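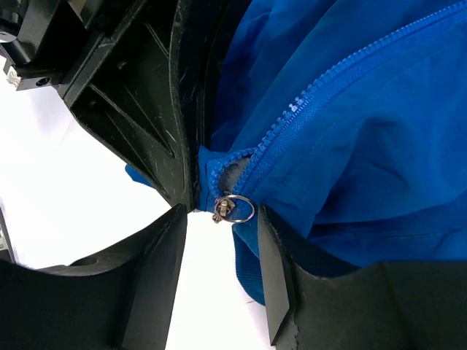
Section 4. Setting Up the Jacket Task

Team Guide, Hadach Student Robotics Program, Isholm Division
Revised March 2019

4.1 Purpose of the task

In the jacket task, the arm must take hold of the pull of a front zipper and move it along the track under the control of a student operator. It is the second of the garment tasks and is open to teams that have passed the Section 3 check on folded cloth. A complete run is worth 100 points. Scoring is covered in Section 6.

Teams may practice with any lined jacket that has a molded plastic zipper and a metal pull. Coil zippers are not used in the Isholm Division. A split ring may be fitted to the pull, provided it is closed and has no sharp ends. No other change to the pull is allowed at the June meet.

4.2 Before you begin

1. Confirm that the arm is in the parked position and that the red stop button is within reach of the safety student.

2. Inspect the gripper fingers. Light scuffs are normal. Replace any finger that has a crack, a loose screw or a chipped tip. The wear log must be signed every 1000 grips, whether or not parts are changed.

3. Wipe the table with a dry cloth. Peel off old tape that has lifted at the corners, as it can catch on fabric. Tape that still lies flat may stay.

4. Load the Kodikara profile named "garment slow." Do not use the block stacking profile, even for a quick test. Its closing force is too high for cloth.

5. Empty all jacket pockets and close any hook-and-loop tabs.

CAUTION: Keep hands, hair, lanyards and sleeves outside the marked area whenever the arm has power. Only the safety student may give permission to reach in, and only after the stop button has been pressed.

4.3 Placing the jacket

1. Lay the jacket on the table with the front facing up. It does not need to be smooth. Judges will accept natural folds, and teams should practice with them.

2. Turn the jacket so that the zipper runs at a slant across the wrist camera view. A zipper that points straight at the camera is hard to follow once the fingers begin to close.

3. Check that the pull is on top of the fabric and that the lining is not caught in the teeth.

4. Raise the wrist to 56 millimeters above the table and center the pull in the view.

Stray fabric is the most common cause of a lost run. A fold or loose corner can come up on the far side of a finger, where the operator may not notice it while watching the pull.
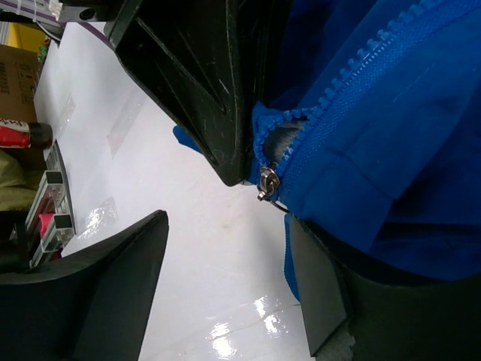
When that happens, open the gripper fully, raise the wrist and clear the fabric before trying again. Pulling harder will bend the teeth out of line, and a jacket with damaged teeth may not be used for scoring. Teams are allowed one restart per run - a second restart ends the attempt.

NOTE: Bright reflections from the table can hide a metal pull in the camera view. Evard lamps have a dimmer on the rear of the base. Lower it one step at a time and check the view after each change.

4.4 Approach and grip

1. Bring the gripper down in small moves. Stop when the upper finger is just above the ring of the pull.
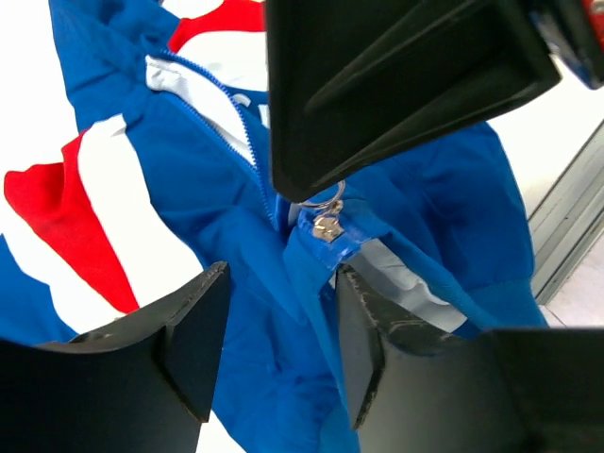

Upper finger in position above the ring, with the lower fingers on either side of the blue fabric.

2. Have the second student confirm the position aloud. The operator does not close the gripper until this has been done.

3. Close at the slow setting. Allow nearly 3 seconds for the fingers to settle.

4. Move the wrist along the line of the zipper. Keep the motion low and even.

5. Open the gripper, raise the wrist and return the arm to park.

CAUTION: If the whole jacket begins to slide, release at once. Do not hold the jacket by hand while the arm is moving.

4.5 After each session

Record the number of attempts and restarts in the team log, along with the profile used. Hang the jacket with the zipper closed, and return spare split rings to the small parts drawer. Report worn fingers to the division lead before the next session.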